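Rakena shift notes, README
Last updated February 3, 2026

Hello, and thanks for opening the README before the data (I usually don't). I look after the Rakena notes, a set of short diary entries written by the people on the floor at Wandach, where Tesum moved most of our household work over to hand-held grippers. I did floor shifts myself before I got the spreadsheets, so there's a fair bit of me in here too. 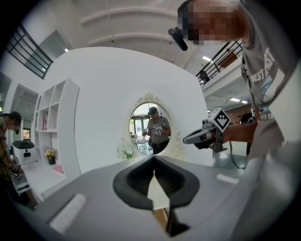
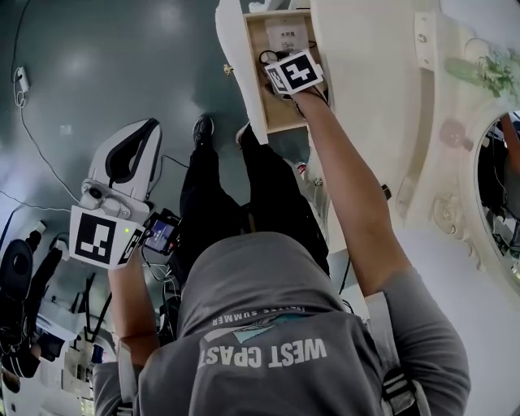 Grippers in hand on the floor at Wandach.

What's in the folder

There are 122 entries, one per person per shift, collected over 6 weeks. Each is a plain text file. We asked people to stop at 200 words and most of them did, though a few got going on the subject of drawers and I hadn't the heart to trim them.

entries/ has the diaries themselves
shifts.csv has start time, finish time, breaks and which room set was used
tasks.csv lists the tasks people were given that shift
words.txt is my list of floor slang, please read it or you'll be lost by the second entry

The motion recordings are NOT in here. They belong to the Rurex set and have their own card, written by someone much tidier than me.

Why I bothered

The point of Rurex is to teach a robot arm to do small jobs round a house: open a drawer, put something away, tidy a desk. Plenty gets written about whether the arm learns. I wanted something on what the job turns into for the people doing the teaching, because it changed quite a lot and quite fast!

The old job was setting rooms up and resetting them. Now you do the task yourself, through the grippers, with the headgear on, and then you do it again. People write that they've become oddly aware of their own hands. One entry is nearly all about opening a kitchen cupboard at home and catching yourself lining up for it first.

Things that come up a lot

Necks and wrists. The headgear gets heavy towards the end of a shift and it's in the entries over and over. Breaks were made longer in the third week, so split the data there if you're comparing.

Cables. Say no more. (They say lots more, see words.txt under "spaghetti".)

Pay and what happens next. Some people are pleased to have learnt a new kind of work, some think they're teaching the thing that'll replace them, and several think both in the same entry. I've left all of that exactly as written and Tesum agreed to it before we started.

Boredom, but also a sort of pride in a clean take. I didn't expect the pride.

Known problems

Night shifts are thin. Nobody fancied writing at the end of one and I don't blame them.
Spelling is as typed.
Two entries in the first week got saved over each other and I only managed to rescue one.
The mood score in shifts.csv was my idea and it isn't very good. I'd ignore it.

Using it

Fine for research and teaching. Please don't try to work out who wrote what, and don't use it to rate anyone's work. Names and start dates have been taken out, but it's a small floor and people know each other's moans.

If you spot a mistake, open an issue and I'll get to it between shifts.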